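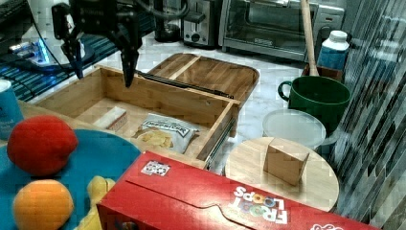 Sidine Battery Log: Frequently Asked Questions

Last updated Sunday, June 12, 2022

What does Sidine do?

Sidine is a small Android app that keeps a diary of your phone's battery. It notes the charge level, the temperature and which apps were awake, then draws it all on one long chart you can scroll with your thumb. I still get a kick out of scrolling back through a whole month and spotting the exact evening a podcast app went wild!

Which phones does it run on?

Anything with Android 8 or newer. Tablets work too, although the chart looks a little stretched in landscape (Hamdia Asfaw is working on that and her early version looks great). There is no iPhone version and none is planned.

Won't a battery app drain my battery?

Fair question, and we get it every week. Sidine takes a reading every 7 minutes while the screen is off and goes back to sleep in between. With the screen on it reads more often, but the display is using so much power by then that the difference is tiny. If you want it even lighter, go to Settings, then Readings, and pick Relaxed – you get one reading every 16 minutes and a chart that's still perfectly readable. 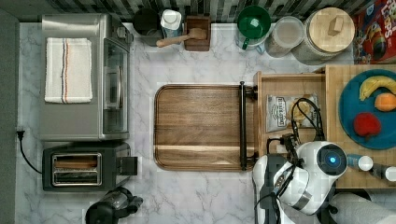

Why does my phone say 100% when Sidine says 98%?

Many phones round up near the top so that you see a nice full number. Sidine shows the value the battery chip reports. Both are fine to go by, just don't mix them in the same notes.

What is the health score?

It compares how much charge your battery takes in now with what it was designed to hold. The score needs a few long charges before it settles, so please don't panic over the first number. Plug in below 20%, leave it until it's done, and repeat on another day or two. After that it gets really interesting to watch.

Can I save my data?

Yes! Tap Export and you get a plain CSV file that opens in any spreadsheet. The free version keeps the last 500 charges. Once you pass that, the oldest ones drop off, so export now and then if you love long records like I do.

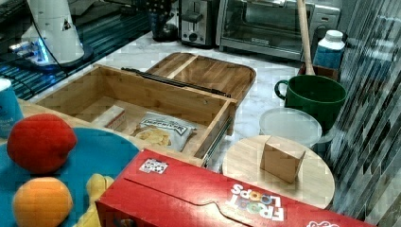
Chips in the open box, Froot Loops up front

Do you collect anything about me?

No. Everything stays on the phone unless you export it yourself. Crash reports are off until you switch them on, and they contain the phone model, the Android version and the error.

The app stopped logging overnight. What happened?

Some phone makers shut down background apps very aggressively. Open your phone's battery settings, find Sidine and choose Unrestricted. On a few models you also have to lock the app in the recent apps list. Version 2, which came out in February, shows a gray gap in the chart whenever this happens, so at least you'll know where the holes are.

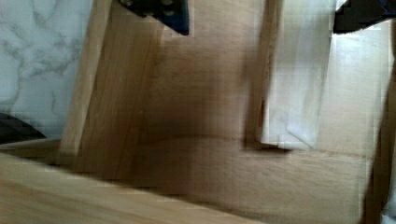 Saron Derese

Is there a dark theme?

There is, and it's gorgeous on an OLED screen. Settings, Appearance, Dark. The widget follows along by itself.

Can I help translate it?

Please do! Amharic was done by Hagos Ayele in one long weekend, and French is half finished. Use the Translate link in the app menu and pick any line that's still blank.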